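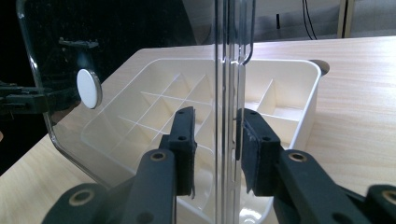 Search this gallery
Type a word and press Enter
Go

Lids, trays and the rest of us: November at the Fondutico packing room

I've been packing at Fondutico for long enough that my thumbs know the job better than I do. Storage boxes, divided trays, clear lids, over and over. This fall the company decided that part of it should go to a robot arm, and I got picked to help teach it (I put my hand up, I'll admit that). I keep a gallery for the family and for the old crew at the Echevarría building, who keep asking what on earth I do all day now. So, some notes from the bench!

The hand tool. You squeeze, the fingers close, you do the job you've always done, only with two black fingers where your own ten used to be. My first morning I dropped everything. By Tuesday I'd stopped swearing at it.

Clear plastic is the hard part. The camera sees straight through it to whatever is behind, plus every lamp in the ceiling. Asnakech Admasu, who runs the training side, asked me to pick each lid up a little differently every time, and that goes against everything I learned in packing, where you find one good way and you stick to it until you retire.

Foam pads. They grip beautifully when they're new and then they start to fuzz and peel, and you can feel the difference in the squeeze well before you'd think to look. I've become very particular about mine. We keep spares in a coffee can and I'm the one who complains when it's empty.

The count. A good shift is 100 clean pickups. My best is 307, on a day when the phones were down and we'd all had a big lunch. Planda, the program that sorts the recordings, throws out the bad ones overnight, and I come in at 7 in the morning to find out how I did. It's a bit like getting your homework back.

The trays. I like working with the divided ones because the little cells give you something to line up with. Baltasar Sotomayor can't stand them. He says he sees squares when he closes his eyes. He's on boxes now, and much happier.

What's different for us. Well, the lifting is mostly gone, and my shoulder is glad of it. The talking is mostly gone too, and I miss that more than I thought I would. On the old line you had somebody across from you all day long. At a recording bench you stand by yourself and concentrate, and you save up your gossip for the 15 minutes at break.

And the jobs. Everybody asks. Four of us moved from the line to the benches, same pay, and two went over to the Brarkorness warehouse, one of them happily and one of them not. The arm does the night packing on its own and we've been told the day line stays through next year. I've asked what comes after that and haven't had an answer yet. I'll ask again.

The arm itself. It packed 764 boxes in its first full week, and I stood there and watched it for most of a lunch hour. It tips the lid a little to the left before it sets it down. I do that! I've always done that, and now the night shift does it too. I went home and told my sister and she said they should be paying me double.

More next month, when we start on the tall boxes with the latches. Baltasar has already called dibs on the bench by the radiator.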